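Print this page | E-mail this to a friend

Sorting bricks: what a school club learned from the dullest job going

Speaker notes, Wednesday evening session. Keisha Ambrose, Drallden Robotics Club

Opening (go slowly, they will still be finding seats)

Good evening. My name is Keisha and I help run the robotics club at Drallden. When I was asked to speak, the organisers wanted something about young people and the future. I have brought you red bricks and blue bricks.

The job is easy to say. There is a heap of toy bricks on the table. Reds go in one half of a tray, blues go in the other. A four-year-old does it without being asked, or refuses to do it at all, and either way you know where you stand. We gave it to two robot arms and a group of teenagers, and it took us from August until the clocks went back.

(Pause. If anyone laughs, thank them.)

Why this job and no other: the Amville Schools Challenge sets the same task for every team. You get 172 seconds. You get a tray with a divider. You don't get to touch anything once the clock is going, and that includes the table, the tray and, after last year, the judges.

Cillian Geraghty is our programmer. He wanted to do both arms from the start. Etenesh Demissie wanted to do one arm properly and then think about it. I kept out of it, as a responsible adult should, and we did both arms.

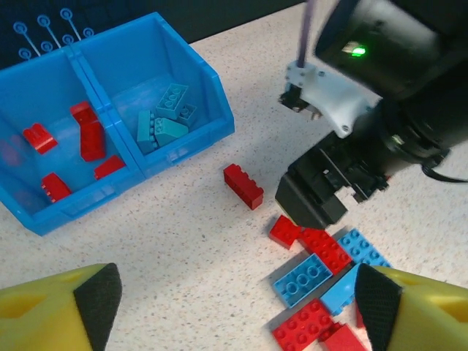 Who does what, and whose fault it was

Team roles. Keep this short, the parents in the third row will want names.

- Cillian: code for moving the arms. Also code for stopping the arms, which came later.
- Etenesh: the part that decides which brick to go for next.
- Ville Pitkänen: cables, screws, and saying "it was like that when I got here".
- Adalberto Barbosa: our mentor from Dirholm, on loan to us one evening a week. His main lesson is that you write down what you changed before you change something else. We have a notebook for this. The first page is beautiful.

The log

Put up the number 1405 and leave it there for a moment.

That is how many picks we attempted before the regional round. Every one is in the log, good or bad, with a word or two on how it went. The early entries say things like "missed". Then there is a patch where they say "missed again", and a short run in Ville's handwriting that I have been asked not to read out.

By the end the word we saw most was "slipped". A brick lying flat with its studs up is a friendly brick. A brick on its side with the hollow part facing you is a different animal, and the fingers used to close on the rim, lift it an inch and drop it back in the heap. Etenesh called these the sulkers. Her fix was to leave them until last, when there were fewer neighbours in the way. It is a very good rule for bricks and I have started using it on my e-mails.

(Drink of water.)

Two arms, one heap

Cillian's plan had been that the second arm would make us twice as fast. You may have heard this said about adding people to a kitchen. For a fortnight the arms were politely waiting for each other. Each was programmed to give way if the other was near the pile, and so they both gave way, and we sat and watched two machines hold the door for one another until time ran out.

Our best score in that period was six bricks. A single arm on its own had managed more. I mention this for any team here that is thinking of adding a third.

What fixed it was a whiteboard and a bag of crisps. We drew the table, then drew where each arm was allowed to be and when. One goes into the pile, the other stays out of it. Then they swap. If you want it in grown-up words, Adalberto will be at the back afterwards and he has several.
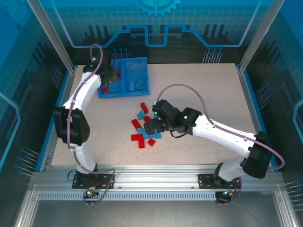

Swapping turns sounds obvious once you've drawn it, and I'd ask the coaches here to let their teams get there by themselves all the same. I sat on my hands for two meetings. It was the hardest teaching I have done all year. With the right arm over the heap and the left one up by the tray, you can see the sort of split the students were drawing on that whiteboard, and you can also see why they argued about the reach: the pile and the tray are both on the left arm's side, so the right one has to come a good way across. Ville wanted to move the heap. The rules say the heap goes where the judge puts it. Ville has written to the judges.

Cables (Ville asked for a full section. He gets a paragraph.)

A cable needs enough slack for the arm to reach as far as it will ever go, and a bit less than enough to catch on anything. There is a sweet spot between those two and we have visited it. Check cables before every run. Check them after somebody says they have checked them. We lost one whole evening to a plug that was nearly in.

The regional

We came fourth. There were teams with nicer shirts. Ikonen won, and deserved to, and their coach told me their log was longer than ours, so I've stopped showing ours off in front of them.

Our final run placed 41 points on the board, and the bit the students still talk about is the last brick. The arm had it, lost its grip on it, went back and had it again. Etenesh's code was meant to do that. It had done it in practice perhaps one time in three. The noise from our table was out of proportion to a small piece of plastic.

Things to take home

Start with one arm. I know, I've told you, Etenesh told us.

Write the log by hand if the laptop is busy. Pick one person to keep it, and let them be strict.

Change one thing at a time. When you change two, as you will, own up.

Let the students name the problems. "Sulkers" got sorted out a good deal sooner than "grasp failure type B", which was my name for it.

Questions

Likely ones: cost (send them to Adalberto), girls in the club (half, and they'd like to be asked about their code), can my son join (yes, Wednesdays, bring a pencil). If someone asks whether a robot will take their job, ask them what the job is. If it's sorting bricks by colour, they have until we get to nationals.

Shared 6 times | 2 comments

Recent items
Amville Schools Challenge: dates and rules
Getting started with a club notebook
Talk notes: soldering with under-twelves
Drallden open evening, what to bring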